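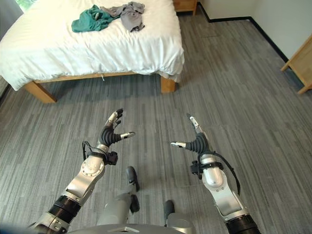 Bedroom laundry run, right arm went limp

hooman_r
Long post, sorry in advance. We run a two-arm setup at the Endside apartment doing clothes pickup: drive in, grab whatever got left on the bed, carry it out to the hamper. The job that bit us was as plain as they come, a green garment and a gray one crumpled together on a white duvet, far side of the mattress so the arms have to reach. The first garment went fine. On the second one the right arm lost torque at full stretch and just dropped. No warning, no slowdown, dead weight onto the edge of the bed rail. Bent one fingertip and put a nice dent in the wood.

The log says the wrist sensor stopped reporting, the controller waited 400 ms, and then it cut power to the whole arm. I've gone through 19 runs since then trying to get it to happen again and got it 5 times, always with the arm way out in front. My money is on the cable that runs down the outside of the forearm. But the part that bugs me is the response. Why would you cut torque on an arm that's hanging over something??

mlockwood
Because the alternative is an arm that keeps pushing when it can't feel what it's pushing on. I'd take a dent in a bed over that any day. Cutting power is the right default and I wish people would stop "fixing" it.

hooman_r
Sure, if there are brakes. There aren't any at the shoulder on ours. So "safe" means a big chunk of metal falls on whatever is under it. If my foot had been there I'd be writing this from urgent care.

zohreh_z
Both of you are kind of right? Dropping is bad, pushing blind is bad. We had the same argument at Nikzad in March and ended up with a controlled lower: hold position for a moment, then sink slowly with a low force limit, THEN cut. It only needs the joint encoders so a dead wrist sensor doesn't matter. Took me an afternoon to write and two weeks to trust it.

mlockwood
And what happens when the fault is in the encoders?

zohreh_z
Then you cut, same as now. I'm talking about his fault, the sensor dropout.

hooman_r
OK that I could live with. One more thing, and this is why I'm not 100% sure it's the cable. Soft stuff bunches up a lot when it gets gathered, dark folds stacked on top of each other and pale cloth hanging under, and that's when I start wondering about snagging. If a fold catches the connector it could tug it just enough. 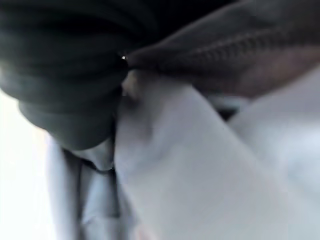 Mehrangiz Shokri thinks the snag idea is worth an hour but wouldn't start there. Her advice is to run the same reach with no clothes at all, over a foam pad, and flex the cable by hand (arm powered OFF please) while watching the sensor feed. If it drops out with nothing in the gripper, cloth is off the hook. She also wants to know whether the connector is the push-in kind or the one with screws.

hooman_r
Push-in. I know, I know.

mlockwood
Well, there's your problem. Sorkton sells a locking version, get that and leave the safety code alone.

zohreh_z
Get that and ALSO change the code. A locking plug doesn't help the next time a sensor dies for some other reason. Malcolm, I'm not letting this one go lol

hooman_r
Ordering the plug tonight. Foam pad goes down before I run anything else, and I'm keeping everybody out of reach of the arms until I've tried the slow lower. Zohreh, can you send me your force limit? Mine would be a guess at this point.

zohreh_z
Sent. Start lower than what I use, our arms are heavier than yours.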